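The Long Way Round to a Quiet Kitchen

October 28, 2026

I have given up the radio. I should say which radio, as there were three: one by the bed, one in the kitchen and one in the shed that only picked up a station playing brass bands and adverts for conservatories. All three are now in a box under the stairs with the fondue set.

It started in March, when the kitchen one developed a hum. It was an Andus, bought when we first moved to Paluvlow, and it had always had opinions about where it would stand. By the bread bin it was fine. Near the kettle it sulked. In March it began to hum wherever I put it, a low note somewhere between a fridge and a disappointed uncle, and I turned it off meaning to look up what was wrong. I didn't look it up. A week went by and I noticed I could hear the stairs.

I grew up in a house where the radio went on before the curtains were opened. It was how you knew a person was up. My mother could follow a play, a phone call and a pan of rice all at once, and I assumed I'd inherited the knack. What I'd inherited was the noise. If you had stopped me on any morning in the last 24 years and asked what had been on, I could have told you there'd been a man, and that he'd been cross about something, possibly fish.

The first few mornings were awful. I hadn't realised how much of breakfast is chewing. I also found that without the time being read out to me at intervals I had no idea what it was, and I missed the bus to town twice in one week while standing in the hall, fully dressed, thinking I was early. I bought a clock. It ticks. I put it in the airing cupboard, and then had to go upstairs to find out if I was late. 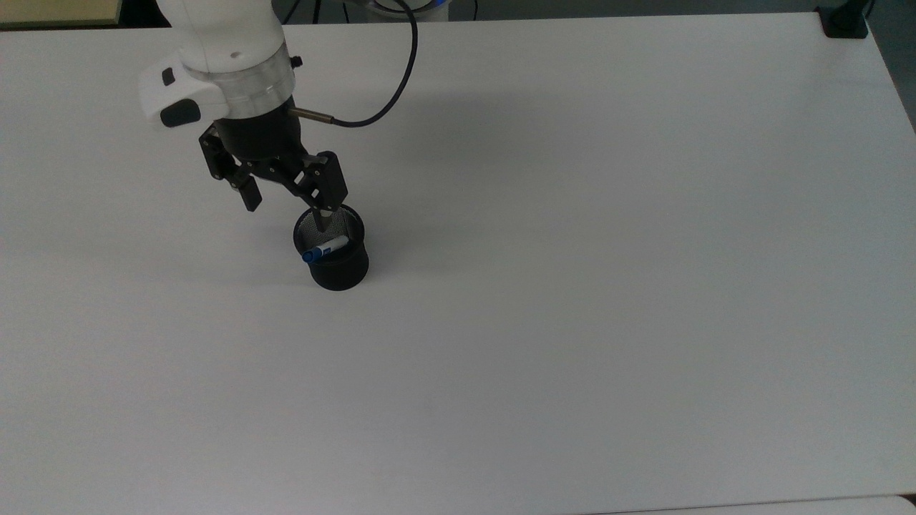
By summer I'd settled into it, and had become the sort of person who mentions it. I mentioned it at the dentist's. I mentioned it to the woman at the Stalilano, who was only trying to find out whether I wanted the soup. There is a particular face people make when you tell them you've given something up, a sort of polite bracing, in case you're about to suggest they do it too. I wasn't going to, although I had a short speech ready.

My sister, who can't bear it, bought me a speaker for my birthday. It's an Anozie, the size of a tin of peaches, and it came with a booklet offering 2,472 stations from all over the world. I'm not sure what she thought my objection had been. I did try it one evening, out of manners, and spent the best part of an hour on weather forecasts in languages I don't speak. Very soothing, as it goes. You can tell rain by the tone. Then it needed an update and wanted my email address, and I put it in the box with the others.

I'd like to report that I've been using the quiet for something. My sister asks. She seems to feel that if I'm going to be peculiar there ought to be a novel at the end of it. There isn't. I've learned that next door's cat comes through the fence at almost 11 every night and that our boiler clears its throat before it starts. I know the 801 bus by its brakes, so at least I now hear it leaving.

The only thing I properly miss is the shed. You can't sand a chair in silence, it gets on your nerves, and I find I've been humming. Brass bands, mostly. I did the whole of a conservatory advert on Saturday, including the bit about easy terms, and the chair still has one leg to go.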